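Recording your first pack-the-box demos: a guide for new club members

So you have finished the Wednesday safety talk and would like to make the arms do something. Good. This page gets you from a bare table to a set of demonstrations you can train on. It assumes the arms are bolted down, powered and answering to their names. If they aren't, go back to the Temba setup page and come back in a better mood.

The task is packing small drugstore items into a clear container. It sounds like a job for a bored toddler, and the toddler would beat us.

What you need

One clear open container
Two or three small items, light and firm enough to survive a squeeze
A login for Sturnel, our recording program
Patience, or a teammate who has some

Step 1. Put the container in the middle of the table, long side running from arm to arm. Push on it with a finger. If it slides easily, stick a little putty underneath.

Step 2. Home both arms and wait for them to stop. Open and close each gripper once. If a finger sticks, fix it now, while you still like the robot.

Step 3. Start recording, then move. People do this in the other order more often than you would believe.

Step 4. Pack one item at a time. Bring it over the container, pause, lower it, open the fingers, go straight up. Bottles go in standing. Small boxes go in at whichever end has room. 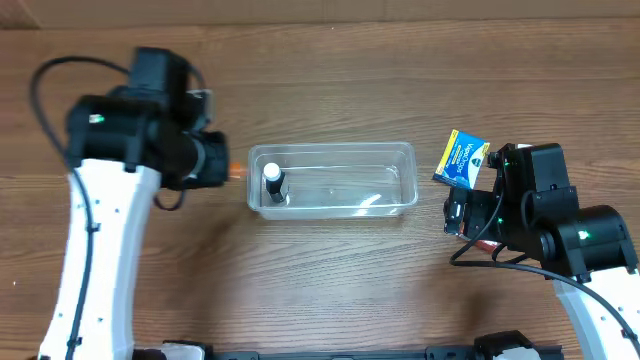 Mwajuma Rashidi says the pause before lowering should be a full second, and that she can tell from the training curves who skipped it. She also wants the idle arm kept well back from the rim, which last semester's Civorum team learned by flipping the container onto the floor in front of the judges.

Step 5. Stop recording and give the take a grade. "Good" means you would be happy to see the robot copy it exactly, because it will, including the bit where you sneezed.

Step 6. Clear the container, shift the items a few inches and go again. We ask each pair for 38 good takes before training. The first 14 will be ugly.

If things go wrong

The item drops early: you are gripping a corner. Take hold nearer the middle.
The item won't let go: open the fingers wider before you lift.
The arm shakes: your hand is shaking. Eat lunch.
Sturnel says the disk is full: delete your own takes, please, and leave everyone else's alone.

When you have your set, copy it to the shared drive under your team name and tell Chiến Bạch, who starts the training runs at 5. Home the arms before you switch them off.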